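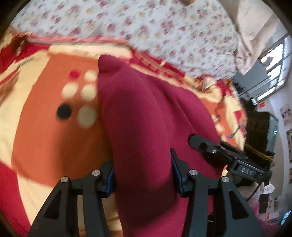
How often does a sweater need to be washed?
Less often than most of us do it. If you wear a T-shirt underneath and don't spill anything, a knit can go weeks between washes, and airing it by an open window takes care of the rest.

I came to this late in life. I grew up in a house where anything that had touched a body went straight in the hamper, and I carried that habit through college, two apartments and one very tired washing machine. My sweaters all ended up the same way - thin at the elbows, fuzzy under the arms and a little shorter every winter.

Then in March I spent a morning at Didis, a tiny mending and laundry shop in Plavstead, squeezed between a bakery and a place that sells fish tanks. Hadi Mansour has run it for 9 years. He took one look at the cardigan I'd brought in (my favorite, naturally) and asked me what I'd been doing to it. I told him. He winced!

"You're not wearing it out," he said. "You're washing it out."

He showed me how he does a knit by hand: a basin of cool water, a capful of mild soap, and then hardly anything. No scrubbing, no twisting. He just presses it down and lets it sit while he has his coffee. Then he rolls it up in a towel like a jelly roll and leans on it with both forearms, which looks ridiculous and works beautifully. I've tried it at home since and I'm hooked, though my towels are now always damp.

Drying is where I'd been going most wrong. I used to throw everything over the shower rail, and a soggy sweater hung by its shoulders grows in all the worst directions. Flat is the way to go, on a rack or a spare towel, with the sleeves patted into place. Mine takes 2 days in winter and I've learned to be patient about it.

I also asked about pilling, those little balls of fuzz that turn up wherever your bag rubs. Hadi uses a plain comb, the Sundaram kind they sell at the counter, and pulls it gently in one direction. My mother used a razor, and I have the holes to remember her by.

The cardigan cost me $50 to have mended, new cuffs and all. I could probably have bought another for that, but I wore this one on the ferry to Festinton the summer I met my husband, so that was never going to happen. It came back in brown paper with ticket number 717 pinned to the collar, and it's hanging over the chair by my bedroom window right now, airing out.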